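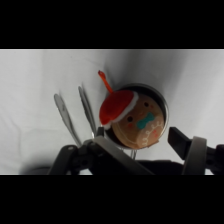 Figure 3. Gingerbread-man ornament with a red felt Santa hat and an orange-red hanging loop.

4.2 Ornaments that stay out

The interviews in Presia and Stomari were meant to cover how families pack away their holiday decorations, and we expected short answers. What we got instead was one of the richest parts of the whole study! Of the 84 households that took part, 23 told us that at least one ornament never goes back in the box. It hangs from a cabinet knob, sits on a windowsill or ends up in a dish by the front door, and it is still there in the middle of summer.

We call these pieces "stayers." They are seldom the costly ones. Glass balls and hand-blown birds are wrapped in tissue and stored with great care, while the stayers tend to be small, cheerful figures with a face: snowmen, bears, angels and a great many gingerbread people (Figure 3). Several people greeted theirs by name during the home visit. One woman in Stomari turned hers toward the kitchen table before sitting down with us – so it could listen, she said – and then talked for close to an hour about her grandmother's baking.

The faces matter more than we had guessed. When we asked people to sort cards showing different ornament types into "put away" and "could stay," cards with eyes on them moved to the second pile again and again, even among people who had told us they disliked clutter. Earlier work on souvenirs points the same way, but as far as we know it has not been shown for seasonal objects, which come with a strong shared rule about when they should be out of sight.

Where a stayer lands is just as interesting. The Cortés building in Presia, with its narrow hallways and identical kitchens, gave us a lovely natural comparison. Neighbors with the same floor plan chose very different spots, yet nearly all of them chose a place where the hands already go: keys, mail, coffee. Bowls came up so often in these accounts that we gave them a code of their own (Figure 4). 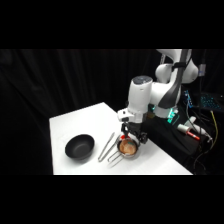

Figure 4. Round black bowl with sloping sides, left, on a white table.

A bowl is forgiving. Things can be dropped into it without a decision being made, and an ornament that has spent a few weeks among coins and rubber bands has quietly become a household thing. People in 5 of the 23 homes described this path almost step by step, beginning with a late find in December or January, after the box had been taped shut. In 2 homes the bowl itself had once been a holiday item and had stayed out too, which delighted us.

The Orkell diary sheets, filled in by a smaller group over the following months, add a sense of timing. Entries about stayers fade in spring, then pick up again in fall, when people start to wonder whether the piece should join the others on the tree. Most did hang it there. We look at what happened after the tree came down in Section 4.3.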